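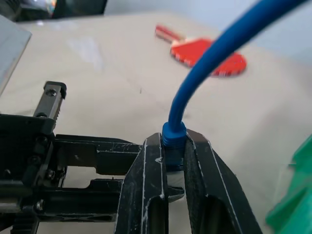
Blue cable, connector end.

Vilden Patch Cable, Blue
Sold in packs of 2. Length: 6 feet. Stock number 44.

For desks, wall jacks and small office cabinets. Other colors can be ordered from our Amthorpe warehouse — allow some extra days for those. Orders placed before noon ship the same day, except Wednesday. Unopened packs may be returned to the Clalville store with the receipt. For bulk pricing, ask for Kwadwo Baidoo at the trade counter.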